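件名: Re: 共用作業室の木製天板および金属枠類の取り扱いについて(回答および改定案)

各位

平素より共用作業室の運営にご協力を賜り、厚く御礼申し上げます。Drarnolel工芸資料室の設備係でございます。

先般、Ashraful Saha様より本メーリングリスト宛てにお問い合わせをいただきました件につきまして、係内での検討を終えましたので、下記のとおり回答いたします。初めに、いただいたメールの該当部分を引用いたします。

> 設備係 御中
>
> お世話になっております。照明・小型什器の修繕班に所属しておりますSahaです。
>
> 作業室の明るい色の木製天板について、三点お伺いいたします。
>
> 一点目は、塗装した金属の輪や枠を天板に直接置いてよいかどうかです。現行の利用要領には「硬質の物品を置く際は養生を行うこと」とあるのみで、線材を曲げて作った軽い枠がこれに当たるのか、班の中で解釈が分かれております。毎回フェルトを敷く者もいれば、そのまま置く者もおります。
>
> 二点目は、天板に既にある黒っぽい跡の扱いです。擦り傷なのか染みなのか判然としないものがあり、濡れ布巾で拭いてよいものか迷っております。自分たちが付けたと思われるのも本意ではありませんので、記録の方法があればご教示ください。
>
> 三点目は、枠類の保管場所です。棚の札が「ランプ部材」と「台・スタンド」に分かれておりますが、横桟の付いた輪などはどちらにも見え、返却のたびに場所が変わっております。先月も一点を探すのに午後の大半を費やしました。
>
> ご多忙のところ恐縮ですが、ご回答をお願いいたします。
>
> Ashraful Saha

以下、順にお答えいたします。

## 1. 塗装金属の輪・枠を天板に置く場合

現行要領の「硬質の物品」という表現は、もともと万力、金床および鋳物の台座を想定して定めたものであり、線材の枠類については明確な取り決めがございませんでした。文言が不十分であった点をお詫び申し上げます。

今後は、次のとおり取り扱うことといたします。

- 表面の仕上げが済んだ輪・枠を平置きし、目視による確認や採寸のみを行う場合は、養生を要しません。
- 曲げ直し、叩き、やすり掛け、継ぎ目の補修など、力を加える作業を行う場合は、必ず厚手のフェルトまたはゴム板を敷いてください。
- 塗装後の乾燥が完了していない物品は、養生の有無にかかわらず天板に置くことができません。乾燥架をご利用ください。
- 天板の上で枠を引きずらないでください。移動の際は、いったん持ち上げて置き直すようお願いいたします。

特に最後の点につきましては、従来の要領に記載がなく、利用者の皆様の習慣に委ねてまいりました。接合部はほかの部分よりやや太く、平置きの状態で滑らせますと、そこが天板に強く当たることがあります。横桟を備えた輪の場合は、輪の側を両手で持ち、桟だけをつかんで持ち上げることのないようご留意願います。

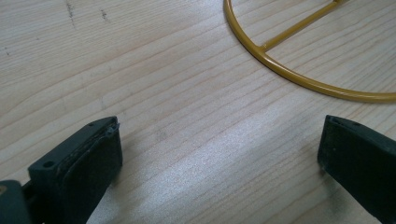
また、採寸に際しては、天板に鉛筆等で直接印を付けることをお控えください。必要な場合は、備え付けの薄紙を敷き、その上に輪郭を写し取ってください。薄紙は物品番号を記入のうえ、作業票に添えて提出いただければ、次回以降の修繕の際に型紙として利用できます。番号の不明な物品につきましては空欄のままで差し支えございません。係にて照合し、追記いたします。

## 2. 天板の既存の跡について

Saha様のご指摘のとおり、天板には以前からの細い筋状の跡や小さな汚れがあり、一部は傷か染みかの判別がついておりません。係としては、これらを利用者の過失として問うことは考えておりませんので、どうぞご安心ください。

清掃については、次の手順を標準といたします。

1. 柔らかい刷毛で、木目に沿って粉塵を払う。
2. 乾いた綿布で軽く拭く。
3. なお残る跡は、それ以上こすらず、記録用紙に位置を記入する。

水拭き、消しゴム、研磨紙および溶剤の使用は、係の立会いがある場合を除き、ご遠慮ください。天板は淡色で艶を抑えた表面であり、一か所だけを強く拭きますと、周囲との色の差が目立つおそれがございます。過去に別の作業台で溶剤を用いた際には、跡そのものよりも広い範囲が変色し、結果として天板全体の再仕上げを外部に依頼することとなりました。

記録用紙には、入口側の角を基点として、縦横の距離をセンチメートル単位でお書きください。表面に光が差し込む時間帯には、反射のため細かな跡が見えにくくなることがあります。確認は、窓の遮光幕を下ろした状態で行っていただくのが確実です。作業開始前に見つけた跡は「既存」の欄に、作業中に生じたものは「新規」の欄にご記入ください。判断がつかない場合は「不明」として構いません。

## 3. 枠類の保管場所および名称

三点目のご質問は、以前から複数の班より同様のご意見をいただいていたものです。

設備台帳に登録されている金属枠類は、現在293点ございます。このうち、名称と棚の札とが一致することを確認できたものは273点にとどまります。残りは、台帳上の名称が「輪」「枠」「リング」「台輪」など担当者ごとに異なっており、照合に時間を要しております。

用途を推定して分類することには限界があります。例えば、ランプシェード用の輪と小型スタンドの台枠とは、部分だけを見た場合には区別が難しく、経験のある係員の間でも意見が一致しないことがございました。つきましては、用途による札を廃止し、形状による分類に改めることを提案いたします。

| 区分 | 対象 | 保管場所 |
|---|---|---|
| A | 輪のみのもの | 北側棚 上段 |
| B | 輪に横桟が付くもの | 北側棚 中段 |
| C | 角形の枠 | 北側棚 下段 |
| D | 破片、端材、区分の判断が難しいもの | 東側の浅型引き出し |

色による細分は行いません。ただし、台帳の備考欄には塗色を記入することとし、「黄」「からし色」「山吹」といった表記の揺れについては、係で色見本帳の番号に置き換えます。利用者の皆様は、見たままの色名をお書きいただければ結構です。

B区分の物品は、重ねますと桟同士が絡み、塗膜を傷めることがあります。保管の際は1点ごとに中性紙を挟み、積み重ねは4点までとしてください。壁のフックに掛ける方法も検討いたしましたが、長期間掛けたままにした場合の変形が懸念されるため、当面は平置きを原則といたします。

## 4. 養生材および備品の補充

フェルトおよびゴム板は、これまで各班で用意していただいておりましたが、今後は係で一括して備え付けます。取引先のDetonおよびVallowに見積りを依頼しており、届き次第、引き出しの最上段に収納いたします。寸法は天板の半分を覆う大きさとし、各作業台に2枚を配置する予定です。

なお、Bangera分室の作業台は天板の材質が異なるため、本件の対象には含めません。同分室をご利用の方は、引き続き分室備え付けの要領に従ってください。分室との間で枠類を移動される場合は、移動票の写しを必ず本室にもお送り願います。写しが届かず、本室の棚を探し続けた事例が複数ございました。

## 5. ご意見の提出について

上記のうち、第1項および第2項は本メールの配信をもって適用いたします。第3項の分類案につきましては、各班のご意見を伺ったうえで、1月中に棚札の差し替えを行いたく存じます。

ご意見は、本メーリングリストへの返信、または作業室入口の書面受けにてお受けいたします。返信の際は、件名を変更せず、該当する項番号を冒頭にお書き添えください。特に、次の点についてご意見を頂戴できれば幸いです。

- B区分の棚を中段とすることの可否(頻繁に出し入れする班のご都合を優先いたします)
- D区分の引き出しの深さが十分であるか
- 薄紙による輪郭の写し取りを、全点について行うべきか

棚札の差し替え当日は、午前9時から正午まで北側棚をご利用いただけません。その間に必要となる物品がございましたら、前日の閉室時刻までに作業台上の返却箱へお取り置きください。箱には班名を書いた札を添えていただくようお願いいたします。

Saha様には、現場での具体的な支障を丁寧にお知らせいただき、ありがとうございました。探索に長時間を要したとの物品につきましては、台帳の名称を優先して修正いたしますので、お手数ですが作業票の番号を設備係までお知らせください。

以上、よろしくお願い申し上げます。

Drarnolel工芸資料室 設備係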